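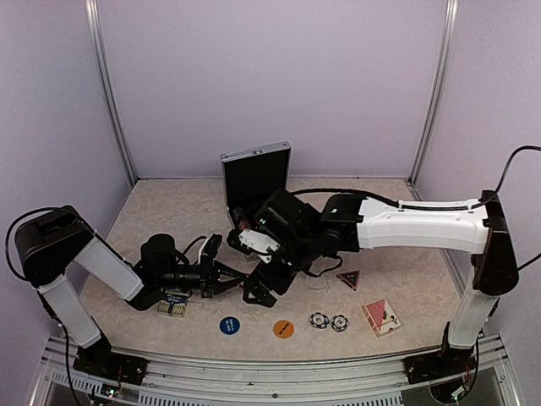 Stindamgate, one year on: does anyone still care?

medve_a
19th April
The inquiry into the Stostix contract has been pushed back again. For those who gave up following: the city paid Stostix to process housing benefit claims, Stostix passed the work to Privix, and Privix let go 461 clerks who knew how to do it. Claims that took 15 days now take most of a season. The mayor calls this "a period of adjustment." I'd like to adjust him.
Aranka Medve

gullible_gus
Privatization working as designed. Public money goes in one end, a press release comes out the other.

northbank
I'm going to be the unpopular one. The old office was awful too. My mother waited two years over a missing stamp. You can be against Privix without pretending we lost paradise.

medve_a
Fair, but your mother could go and yell at a person. Now she'd get a recorded voice thanking her for her patience, which she hasn't got.

northbank
She'd yell at the recording. You haven't met her.

T_Fulop
Can we please stop making this about bad apples. Gál resigned, everyone cheered, and the man who replaced him signed the same contract with a nicer pen. Any party on that council would have done it. The system needs cheap labor and it needs poor people to blame each other for the line.
Tibor Fülöp
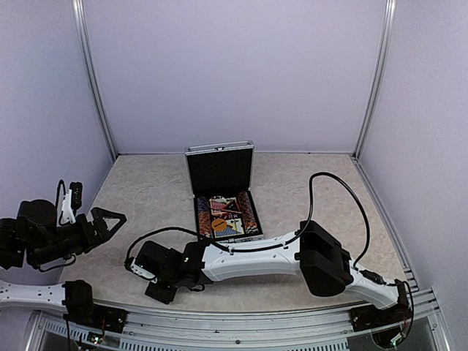

Open aluminum case on a speckled work surface.

gullible_gus
Tibor, I agree with every word and I've also read every word, in all your other threads. What do we do in April, with the people we have?

T_Fulop
Organize. The clerks' union got almost 3000 signatures without any help from the opposition, who were busy being photographed looking concerned.

northbank
Signatures are nice. The council received them, filed them and went to lunch. I'd rather have 5 council members who are scared of losing their seats.

T_Fulop
And who will scare them? The signatures!

medve_a
You two are going to end up on the same side and I want it noted that I was here. The next public session is open to comments from the floor. Bring your claim letters, and keep it under two minutes or they cut the microphone.

northbank
I'll bring my mother.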